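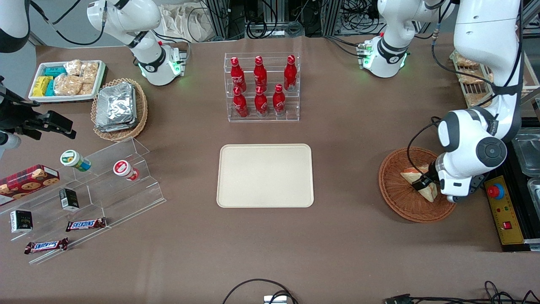
Sandwich in the round basket, Coke on the clear rack.

What I've learned from running a snack table

I took over the snack table in April when Sofia Quintela went on leave. She handed me a key to the storeroom, a list of who can't eat what, and a budget of 300 dollars a month. I wrote most of what follows for whoever does it after me, and then it got long, so it's going on the blog.

We have a kitchen at Menon but it's down the corridor and has room for two people if neither of them opens the fridge. The snack table is in the big room. People walk past it all day, and for a long time it was a heap. Chips in the shopping bag they came in, drinks on the floor, a packet of biscuits with one left. I don't mind a heap at home. At work it meant that people opened a second packet before finishing the first, and I was throwing out stale stuff every fortnight.

The containers

Most of the improvement came from containers. I'd have said it was a waste of money before I tried it.

The first thing I bought was the wicker. I got a round basket and an oval one from Kastgate, which is a homewares place near my train station that always seems to be closing down. The round one is for sandwiches. The oval one is for anything wrapped in foil, stacked flat. Wicker looks nice and hides nothing, but crumbs get down into the weave and you need to deal with them. I turn mine upside down over the sink and hit the bottom with a wooden spoon. A pastry brush gets the rest. Don't soak it. I soaked one at home years ago and it went furry.

The white rectangular tray came from the storeroom. I put the bars down one side and the clear bags down the other, and that's as much sorting as it gets. Bars in yellow and teal wrappers are easy to spot from the other end of the room, which matters more than you'd expect at three in the afternoon. I stopped mixing the two after people kept shoving the bags aside to get at the bars, and whatever was in the bags went to crumbs.

The beige tray has rounded corners and a raised rim, and I put it out in the middle with nothing on it. You take what you want, put it on the tray, carry it back to your desk. Ilir Kelmendi asked me for weeks what was meant to go there. I did think about a sign and decided I was not going to be a person who puts up signs. After a while everyone worked it out, Ilir included. The rim is handy if you're carrying a bottle, and it wipes clean with a damp cloth.

Clear acrylic

I've got mixed feelings about acrylic. The two-tier rack for the Coke bottles is good. The back row sits higher than the front row so you can see all of them, and you can take one from the back without knocking over the ones in front. Before that we had them standing loose on the table, and someone's elbow took out four in one go. None broke, but the fizz was a problem for the next person who opened one.

The stepped shelf along the side is less good. It's fine for boxes. The small black boxes with white labels stand up on it well enough. Cups are another matter. The small round ones roll, so I've given up standing them and they just lie on their sides on the upper step. The steps are narrow and I think the shelf was made for cosmetics. Retno Gunawan has offered me a strip of non-slip matting, the stuff you put under rugs, and I'll probably take her up on it when I next do a proper clean.

The cookie box is too big for any step, so it leans against the shelf. I've tried it flat and I've tried it behind everything, and both times it got forgotten until it was out of date. Leaning works. People see the pictures of cookies on the box and take a cookie.

Cleaning acrylic: warm water, a drop of dishwashing liquid, microfibre cloth. I used a glass spray on the shelf once and it went cloudy along one edge. It hasn't come back.

Sandwiches

I do sandwiches twice a week. I used to order them from Zovach, the café downstairs, and they were good, but it was eating most of the budget and they came in plastic boxes that went straight in the bin. Now I make them in the kitchen before anyone's in. Pale bread, light filling, cut into triangles. I know this is not exciting. I've tried other things and the plain ones go first every time.

A few points on the making, in the order I do it.

Butter goes right to the edges, even if there's mayonnaise in the filling. It keeps the bread from going soggy by lunch.

Egg needs to be properly cold before it's mashed. I boil them the night before at home and bring them in the shell.

Cut after assembling, with a bread knife, one diagonal cut. Wipe the knife between sandwiches. I resisted this for a while as being fussy, but the difference is obvious on white bread.

They stay in the fridge under a damp tea towel until just before twelve, and only then go in the basket. I don't fill the basket up. A few at a time, and top it up from the fridge. Anything that's been out for two hours goes, and I'm strict about that even when Natanael Honorato is standing there telling me it's fine.

I kept a tally for the first stretch because Sofia wanted to know if it was worth doing ourselves. By the time she rang to ask, I'd made 141 sandwiches and thrown out very few, almost all of them from one day when half the office was off at the Plonar site and hadn't told me. So check the shared calendar first. I check it the night before now, while the eggs are on.

Drinks

I've been asked to put out something other than Coke, and I do have other drinks in the fridge. The rack gets the Coke because the bottles fit it. That's the whole reason. All red, all facing forward so the writing shows, caps on top, and it takes me less than a minute to fill. Restocking is once in the morning and once after lunch. I don't keep more than one rack's worth out since nobody likes a warm one, and the rest stay cold down the corridor.

If you're buying a rack, take a bottle to the shop with you. I measured with a ruler and wrote it down wrong, and the first one I bought had to go back.

Where it all goes on the table

The table is plain brown and doesn't show rings, which is lucky. I leave the middle for the beige tray and put everything else around it. Drinks go directly behind the tray. Packaged things are off to one side in the white tray, with the oval basket next to it, then the clear shelf along the edge. Sandwiches stay on the opposite side from the packets. When they were next to each other people would stop in the same spot to decide and there'd be a queue. Consuelo Huaranga suggested moving them apart and she was right, though she also suggested a tablecloth and I said no. I'm not taking a tablecloth home to wash.

It all gets wiped down at the end of the day. I lift things off in the same order each time and put them back in the same order, and it takes me as long as the kettle takes.

What it costs

I'm under budget most months. The wicker was the biggest single spend and I paid for it over two months so it wouldn't look silly on the sheet. Bread and eggs are cheap. The bars are the expensive part. I buy them in bulk when they're on special and keep them on the top shelf in the storeroom, behind the printer paper — partly to keep them cool, partly so that Natanael can't find them.

Still to sort out

The non-slip matting. A lid or a net of some kind for the round basket before summer, when the flies come in through the side door. I'd like one that folds flat. If anyone has one they're happy with, leave a comment and tell me where you got it.

Also fruit. I've tried bananas and they went brown, and I've tried mandarins and found peel in the pot plant. Apples next month, probably, in a bowl of their own at the end near the window.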